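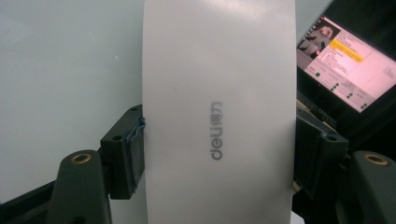 Jelport publishes finger and pad service procedure for the Galel hand-held gripper

Bralow, January — Jelport has released a service procedure for the Galel, its hand-held two-finger gripper tool with built-in camera. The document covers the inspection and replacement of the contact faces, the fixing of the fingers, and the alignment check that follows. It applies to all units in use and replaces the short care notice supplied with the tool.

The procedure was prepared at the Jelport workshop in Bralow with Nghiêm, the service partner that maintains Galel tools at customer sites. It draws on 1,674 service entries logged by the two firms. Worn tape and shifted pads were the most frequent entries, ahead of loose finger screws and dirty camera windows.

Contact faces

Each finger carries a pad on its inner face, and tape may be applied there as well. The tape frays first along its edge. Slight fraying is permitted as long as the tape lies flat and the pad has not moved. Tape that has lifted, folded over or left adhesive on a workpiece is to be removed in full. Patching over old tape is no longer allowed, as the added thickness shifts the closing position.

To replace a contact face, the operator opens the fingers fully, switches off the tool and peels the tape back from the tip towards the base. Adhesive is wiped off with a lint-free cloth and isopropyl alcohol. The face must be dry before new tape is laid. Both fingers are done in the same session, even if only one shows wear.

Finger fixing

Finger screws are tightened by hand with the short key, in two passes, and are not to be driven with a powered screwdriver. Threaded inserts in the plastic body parts should sit level and must not turn with the screw. An insert that turns has lost its hold in the plastic, and the part is to be sent to Nghiêm for exchange. Gluing an insert back in place on site is not supported.

Alignment check

After any work on the fingers, the tool is checked with a thin, flexible sheet held upright by its left and right edges. A sheet of this kind bows slightly under grip and shows up faults that a rigid block conceals. If the curve is even from top to bottom, the faces are parallel. If the sheet twists or one edge creeps forward, the finger on that side is loosened, reseated and tightened again. Printed or plain sheets may be used, provided the edges are straight and free of creases.

The check is repeated with the camera running. Both fingers should appear in the view at similar height, and the sheet should stand between them. A large difference in height points to a finger seated on dirt or on a burr — the seat is then cleaned and the check started again from the beginning.

"Most of the units we received for poor grip needed new tape and a clean seat, and could have stayed on site," said Selina Leitner, head of service at Jelport. "The sheet check takes a few minutes and needs no gauge. We have used it on the bench for a long time and saw no reason to keep it there."

Intervals

Contact faces are inspected at the start of each shift. Finger screws and inserts are inspected once a month and after any drop. The full alignment check is required after each replacement of tape, pad or finger. Results are entered in the service log under the serial number of the tool.

Availability

The procedure can be obtained from Jelport customer service in printed form or as a file. Replacement kits contain pads, tape and finger screws for 2 complete changes and are ordered through Nghiêm. Inserts are not sold separately.

Press contact: Jelport, Service Department, Bralow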